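3/10/25 – Farkow gripper kit, eval unit

Kit is on the arm, wrist cam and side cam both up. Cornel did the flange adapter, two screws short in the box so we used our own. Farkow support (Trygve Granström) says they'll send more. Firmware update took 47 min, no progress bar, dont start it before lunch.

Finger tips are the pointed ones. Grip pad texture on the inner faces looks decent, want to see it on the mugs first – handles are where the Resetier set kept failing in February. Sticking to mugs, bottles, the paper cup and the carton for now.

Wrist view at the open pose keeps both fingers in sight, takes up a lot of the lower part. Need to mask them or the detector will grab on the tips.
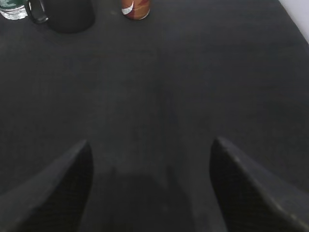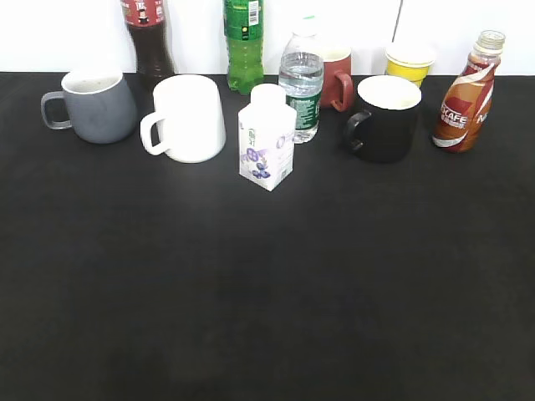
*First: wrist cam, fingers open. Second: side cam, drinkware along the back edge.*

Side cam loses the tops of the cola and green soda bottles. Tilt up or move them foward, ask Kjell which he prefers. Black mug on the dark top is going to be a pain for segmentation, try the lighter mat from Lunde.

Quote is 800 per finger set, Jeanine thinks thats steep for a wear part. Eval ends in 3 weeks.

Todo:
- mask fingers in wrist view
- clear bottle, check depth
- Eilif to run the 76 grasp list on mugs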